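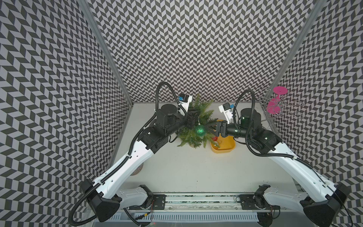 2 min read

Hernance Releases Mivex 3, a Planning Tool for Two-Arm Robot Work

Hernance today announced the general availability of Mivex 3, the latest version of its motion planning software for workcells in which two robot arms share one table. The release is open to all license holders and replaces the preview made available to selected customers in May.

Mivex 3 plans both arms together and checks each path against the other arm, the table and the objects on it. Earlier versions planned one arm first and fitted the second around it – a method that often left one arm waiting when both had to reach for the same spot.

The new version also adds support for objects that bend or hide what is behind them. Development cells at Hernance include an artificial pine tree hung with a shiny green ornament and a small red one, with both grippers working in among the branches. A wrist camera on each arm supplies close views to the planner.

"Our customers asked for software that copes with clutter," said Catarina Salgado, Director of Planning Software at Hernance. "Branches, cables and soft packaging are part of everyday work, and the planner has to account for them."

The package includes 16 ready-made task templates and a replay tool that lets engineers step through a run and compare planned and measured paths. Wivetti, a systems integrator, took part in the preview under project lead Lourenço Valente.

Existing customers can update from within the software. New customers may request a 50-day trial license from the Hernance sales office.

Media contact: Olga Patrício, Hernance Communications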